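Winter Walk-Through Checklist for the Plevura Guest Cottage, with Comments

January 2022

Welcome, and thank you for taking this on. The checklist has grown a good deal over the years, mostly by people writing in the margins, and I have finally sat down with a pot of tea and typed the whole thing up, comments and all. Take your time with it. The cottage is small and the walk-through can be done in an afternoon, though I always seem to stretch it into the evening because I like being out there when it's quiet.

Mark each line OK, WATCH or FIX. If you mark WATCH or FIX, please write a few words beside it. Even "smelled funny" is helpful to whoever comes next.

OUTSIDE

Front steps and handrail: OK
Comment: Give the rail a good shove from both sides. It used to wobble at the bottom post, and the new bolts have held up nicely so far. Sand bucket is by the door and full.

Gutters, lake side: WATCH
Comment: Pine needles again, I'm afraid. They were cleaned in the fall, but that big tree doesn't care what we did in the fall. Water is still getting through to the downspout. Look again in February after a thaw.

Porch light: OK
Comment: Comes on at dusk. The switch inside has to stay up or it won't work at all, and guests do like to flip it down on their way to bed. I've put a bit of tape beside it.

Chimney cap: OK
Comment: Looked at from the yard with the field glasses. No nest, no lean. Please don't go up the ladder alone for this one, the yard view is plenty.

HEAT AND FIRE

Smoke alarms (2): OK
Comment: Hall and bedroom. Pressed the test button on both and my ears are still complaining. Fresh batteries went in while I had the stool out.

Carbon monoxide alarm: OK
Comment: Plugged in behind the armchair. Somebody had moved it to charge a phone, so do check that it's in the wall and showing its little green light.

Wood stove door seal: FIX
Comment: The rope has gone flat along the hinge side. I closed the door on a strip of paper and could pull it straight out without any tug, and it ought to grip. New rope is on order from Hovland. No fires until it's in, please, however tempting the evening looks.

Baseboard heaters: OK
Comment: Vacuumed along the fins. Keep the bed a hand's width away from the one under the window, and don't let the curtain rest on it.

Fire extinguisher: OK
Comment: Needle in the green, pin in place. It hangs by the kitchen door, where you can reach it on your way out.

WATER

Under the kitchen sink: OK
Comment: Lay a dry paper towel under the trap before you start and look at it when you're done. Mine came up clean.

Water heater: OK
Comment: The tank has been with us since 2000 and I talk to it kindly. No rust at the fittings. It will need replacing before long, and I would rather choose the day than have it choose one for us.

WALLS AND CEILINGS
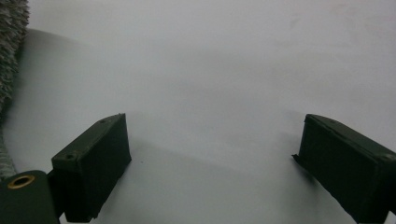 Damp is what we worry about most in a closed-up cottage, and it is easy to miss on anything painted white. Hold your flashlight low and let the light run sideways, then move it and look a second time. A plain white surface can go gray in soft bands just from the way the shadows fall, with a darker curve down one side, and that alone doesn't earn a WATCH. What you're after is a yellow or brown edge, a blister, or a place that feels cool and soft when you press your palm on it. If you're unsure, pencil the date lightly beside the spot.

Bedroom ceiling: OK
Comment: Pressed all along the outside wall. Firm everywhere.

Bathroom corner above the tub: WATCH
Comment: A few specks of mildew, wiped off. The Liltby fan runs but sounds tired.

BEFORE YOU LOCK UP

Heat set to low, cupboard doors under the sinks open, fridge propped with a towel, trash taken with you, key back on its hook in the shed. Leave this sheet on the kitchen counter under the blue bowl, and help yourself to the cookies in the tin if there are any left.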